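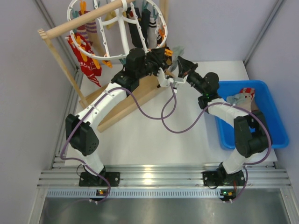
Elach Shoreline Profiles

README for the beach width tables, version 4

Contents: 2,238 rows, one per transect per survey. Transects run from the seawall at Trostow to the Niritz jetty. Columns are transect_id, survey_no, width_m, method and remarks.

What it is good for: comparing one stretch of beach with itself over time. I would not use it to argue that the sand placement worked, whatever the Peeters summary says. Their "average gain" leaves out the 395 rows marked "scarp", and those are the places where the new sand had already slumped.

Known problems
Widths were taken at different tide stages. The February survey is the worst – half of it was walked on a rising tide and never corrected.
Transect 7 was moved north after a fence went up. The ID stayed the same. Treat it as two transects.
Blank width_m means no reading. A zero means the water was at the wall.

The method column says "tape" or "GPS". I don't trust the GPS rows near the jetty.

Corrections go to Yuk-lan Hsieh. Send the row and your field notes – a hunch won't get a number changed.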